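Classé dans : Cuisine du quotidien, Pain maison

Je me suis remise au levain en décembre et je ne parle plus que de ça, au grand désespoir de mon entourage. J'avais déjà essayé il y a quelques années, avec un bocal qui avait fini à la poubelle dans une odeur de vernis à ongles, et j'en avais gardé l'idée que c'était réservé aux gens patients. Eh bien non ! Ou alors je suis devenue patiente, ce qui serait la vraie nouvelle de l'année.

Mon levain s'appelle Ollix (oui, il a un nom, j'assume complètement). Il est né d'un peu de farine de seigle, d'eau du robinet laissée dans une carafe toute une nuit et d'une bonne dose d'optimisme. Les premiers jours il a gonflé d'un coup, puis plus rien du tout, plat comme une crêpe. J'ai failli abandonner un mardi soir. J'ai quand même continué à le nourrir matin et soir, et le dix-neuvième jour il a doublé de volume en un après-midi. J'ai crié toute seule dans ma cuisine !

Côté farine, j'ai tâtonné. La T65 du supermarché donne un pain correct, un peu sage. Et puis j'ai découvert le petit moulin Setis, à deux villages de chez moi, qui vend une T80 à l'odeur de foin et de noisette dont je suis tombée amoureuse. Elle boit énormément, il faut oser mettre plus d'eau que d'habitude et accepter que la pâte colle aux doigts, au plan de travail, au robinet, au téléphone... Mais quelle mie ensuite ! Irrégulière, un peu crème, avec ce petit goût acidulé qui reste en bouche.

Ce qui m'a vraiment changé la vie, c'est de comprendre la température. Toutes les recettes annoncent des durées, trois heures de pointage, deux heures d'apprêt, et je les suivais au pied de la lettre dans une maison où il fait frais dès novembre. Forcément, mes pâtons dormaient. Maintenant je regarde la pâte et j'oublie la pendule : elle doit être bombée, trembler un peu quand on secoue le saladier, avec des bulles sur les bords. Certains jours ça prend la moitié de la journée, et c'est très bien comme ça.

Pour la garder au tiède j'ai une astuce de grand-mère que j'adore, le micro-ondes éteint. On y fait chauffer une tasse d'eau jusqu'à ce qu'elle fume, on la pousse dans un coin, on glisse le saladier à côté et on referme vite. 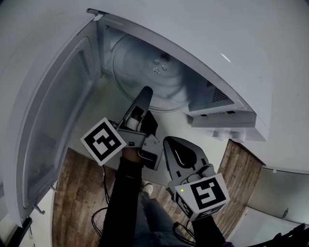

Il faut prendre un saladier pas trop large, j'ai appris ça en essayant d'y faire entrer mon grand cul-de-poule Leinonen, celui qui ne rentre nulle part. Et surtout, prévenir les autres habitants de la maison ! Un mot scotché sur la porte évite bien des drames à l'heure du café.

Prochaine étape, le pain de seigle en moule, très dense, à trancher fin le lendemain. J'ai repéré une recette dans un vieux cahier acheté à la brocante de Jondo, avec des taches de beurre sur toutes les pages et des quantités pour une famille entière. Je vais diviser par deux, on verra bien. Si vous avez un bon dosage de graines de carvi, je suis preneuse, j'ai tendance à avoir la main lourde !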